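Synchroniser deux bras sans horloge commune

Retour sur le planificateur de passage d'objet, après la réécriture de juin. L'ancienne version traitait les deux bras comme deux processus indépendants qui s'attendaient à des barrières logicielles. Elle fonctionnait tant que les barrières étaient rares. Dès qu'on en mettait une à l'approche, une à la fermeture de la pince réceptrice et une à l'ouverture de la pince donneuse, les temps de cycle devenaient irréguliers et le journal illisible.

La nouvelle version (nom de code Salari, pour ceux qui suivent le dépôt) part d'un seul espace articulaire composite. Les deux bras sont décrits par un vecteur d'état unique, et la trajectoire est paramétrée par une abscisse s commune. Chaque contrôleur local reçoit sa portion de trajectoire et la valeur courante de s. Si l'un des deux prend du retard, s ralentit pour tout le monde. Plus de barrières explicites, donc plus d'interblocage à ce niveau.

Reste le problème des horloges. Les deux contrôleurs datent leurs mesures chacun de leur côté. Avec l'ancien code, le décalage était estimé une fois au démarrage puis considéré comme constant. Il ne l'est pas. Sur une session longue, la dérive suffisait à fausser l'estimation de la pose relative des pinces au moment du transfert, et j'ai longtemps cherché l'erreur dans l'étalonnage main-œil alors qu'elle était dans les horodatages.

Le module Dovurel s'en charge maintenant : échange périodique de messages datés, rejet des allers-retours trop longs, régression linéaire sur une fenêtre glissante. La fenêtre contient 382 échantillons. Cette valeur n'a rien de théorique, c'est la taille du tampon que j'avais déjà alloué pour autre chose. Une fenêtre plus courte réagit mieux aux sauts mais bruite la pente – j'ai gardé la longue. 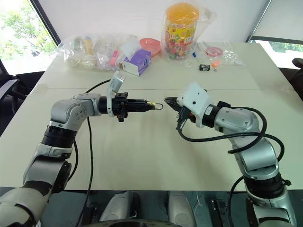 Pour un objet de la taille d'un cadenas, la marge entre les deux pinces est faible. Le donneur tient le corps, le receveur doit prendre l'anse, et les deux jeux de doigts finissent très près l'un de l'autre. Le modèle de collision par capsules que nous utilisions était trop conservateur : il déclarait en collision toutes les configurations utiles. Je l'ai remplacé, pour les doigts seulement, par des enveloppes convexes. Les segments du bras restent en capsules, le gain n'y justifierait pas le coût.

L'objet saisi est attaché au modèle du bras donneur jusqu'à la confirmation de prise, puis transféré au modèle du receveur. Entre les deux, il existe un état transitoire où il est attaché aux deux. C'est une chaîne cinématique fermée et le planificateur n'a pas le droit d'y produire de mouvement libre. La règle est codée en dur : dans cet état, seules les commandes de pince sont acceptées, et les deux bras passent en impédance avec une raideur réduite.

Les câbles ne sont pas modélisés. J'ai essayé de les approcher par un volume fixe autour de l'avant-bras, avec un résultat décevant : le volume est faux dans la moitié des postures et interdit des rotations du poignet sans danger. À la place, j'ai restreint les butées logicielles du dernier axe et ajouté un terme de coût sur la rotation cumulée. C'est grossier. Annelies Van Beek préférerait un vrai modèle de courbe, et elle a sans doute raison pour la suite, mais je n'ai pas de quoi l'évaluer correctement pour l'instant.

Côté perception, la pose de l'anse est estimée à partir de la caméra de tête, dans le repère de la pince donneuse et non dans celui de la table. Ce choix élimine une bonne partie de l'erreur absolue de cinématique. Les surfaces métalliques fines donnent une profondeur inexploitable ; l'estimation se fait sur le contour en couleur, avec le modèle géométrique projeté et un recalage itératif. La profondeur ne sert qu'à l'initialisation. Quand le recalage diverge, le nœud publie un état invalide et s se fige à sa valeur courante. Auparavant il publiait la dernière pose connue, sans le dire, ce qui était une erreur de conception de ma part.

Le filtre de Hendriks (l'ancien lissage des consignes, que tout le monde appelle ainsi en interne) a été retiré. Il ajoutait 2 cycles de retard sur chaque bras et masquait des discontinuités qu'il fallait corriger à la source. Sans lui, on voit tout de suite dans les courbes de vitesse quand la replanification recolle mal deux segments. J'ai trouvé 2 défauts de cette façon, tous deux dans le calcul de l'accélération initiale.

Les tests de non-régression tournent sur des enregistrements rejoués. Il y a 86 séquences, nominales et dégradées confondues, chacune avec ses horodatages bruts. Garder les dates brutes prend de la place mais permet de rejouer l'estimation d'horloge avec d'autres paramètres, ce que les anciens fichiers ne permettaient pas. Ceux-là restent lisibles par l'outil de conversion, dans la branche prinadard, qui ne recevra plus de corrections.

À faire ensuite : sortir les seuils de confirmation de prise du code vers la configuration, documenter l'état à double attache, et traiter le cas où le receveur ferme sur l'anse alors que celle-ci pivote. Le modèle suppose actuellement un objet rigide. Pour un cadenas ouvert, cette hypothèse est fausse et il faudra au moins une articulation de plus dans la description.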